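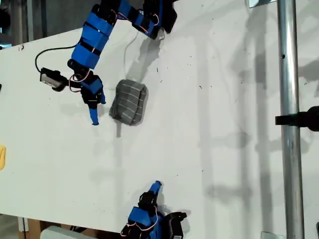
I'd been after Pirmin Gasser for a chat ever since he put the house rules for the robot benches at Prarenel up on the wall. They ran to 22 items back then. Now there are 8, and he's way happier with those!

"People read 8," he told me over a very large coffee. "With 22 they read the top one and sign."

So what got cut? Mostly stuff that repeated itself, he says, plus a long bit on labeling that everybody skipped (me included, sorry Pirmin). What stayed is pretty plain. Hands stay off the table while the arms are powered. One person runs the session and that person is the only one who calls a restart. Speed is capped at 65 percent for any new task, and it stays there until you've had 10 clean runs in a row.

I asked if that last one ever gets bent. He laughed. "Monday mornings, all the time. Somebody says it's only cloth, what could go wrong?"

And I get it, because cloth feels harmless. But Pirmin is stricter with fabric than with hard parts. You can't write down one correct shape for it, he says, so you have to agree up front on what counts as done.
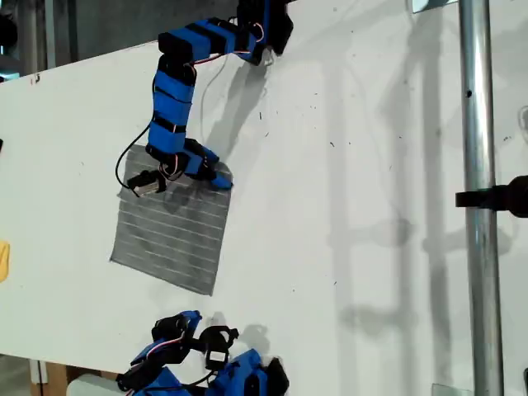

"Corners within a finger width, or it's a fail. I don't care how nice it looks," he said. They borrowed the idea of a written pass line from the Lastent people, who do it for packing work, and then argued over the finger width for most of April.

The rule he's proudest of is the dullest one: failed runs get logged the same way as good ones, same form, same detail. At Breretti, where he worked before, failures went in a notebook and the notebook went in a drawer. "You'd fix the same cable loop twice in a year," he said, still a bit annoyed by it.

I wondered if there'd be a ninth rule soon. He's been talking to Arsenault about who checks the emergency stop, and how often (he wants it done before every session, they want weekly). "Ask me again after lunch," he said, and went off to call them.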